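Home | Issues | Authors | Submit | Search

4.2 Mesh bags and the folding table

Of all the small things that turned up in our study of shared laundry rooms, the mesh bag was the one we had thought least about beforehand, and it ended up filling more of our notebooks than the machines or the detergent ever did. The Nesby house has 52 apartments and one folding table, and in August we asked residents to keep a laundry diary for 30 days, writing down what they washed, what they washed it in, and where they put it down afterward. We received 381 entries, many of them far longer and kinder than we had any right to expect (one ran to seven pages and included a very good recipe for removing beet stains).

The table matters more than one might suppose. Residents told us again and again that they liked a pale wooden top, and that they would happily spread a damp blouse on it when they would never do so on metal. White mesh laid on light wood was, for several of them, simply what a finished wash looked like.

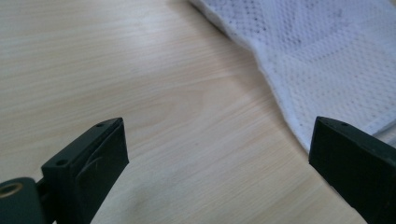

Why do people put clothes in a mesh bag before washing them? Most of our diarists wanted to keep straps and hooks from catching on other garments, and a good number used the bag to keep small items such as socks together.

We had expected the bag to be treated as a kind of container and nothing more, but the diaries speak of it as a piece of laundry in its own right, something to be shaken out, smoothed, dried and folded along with the rest. Kyrylo Kuzmenko, who read through the entries with great patience, marked every passage in which a resident mentioned the zipper, and there were a great many of them! People pull the cloth tight to get at it, and they worry about the mesh bunching up near the ends.

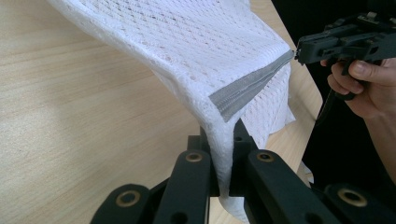
Figure 7. White mesh fabric drawn taut over the tabletop, with the gray zipper strip along one side.

Opening and closing, then, is where most of the handling takes place, and residents had firm opinions about it. Some closed the bag standing up, against the chest. Others, and these were mainly the older members of the house, preferred to lay it flat, press the air out with the palm and only then run the zipper along. Bohdan Bilyk has suggested that the flat method goes together with folding habits learned at home, and we return to his idea in Section 5.

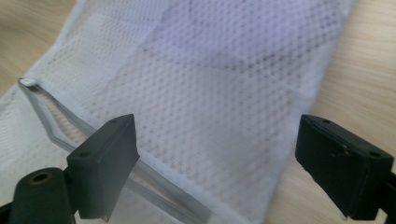

Figure 8. Mesh laundry bag lying flat on the table, its contents faintly visible through the fabric.

The see-through quality of the mesh also drew comment. A few diarists liked being able to check at a glance that a bag had something in it, while others would have been glad of a little more privacy on a busy evening. We did not ask about this directly and wish now that we had, as the answers given in passing were among the liveliest in the whole collection.

Contact: Vetham Journal of Household Studies, editorial office | © 2022 the authors | Back to top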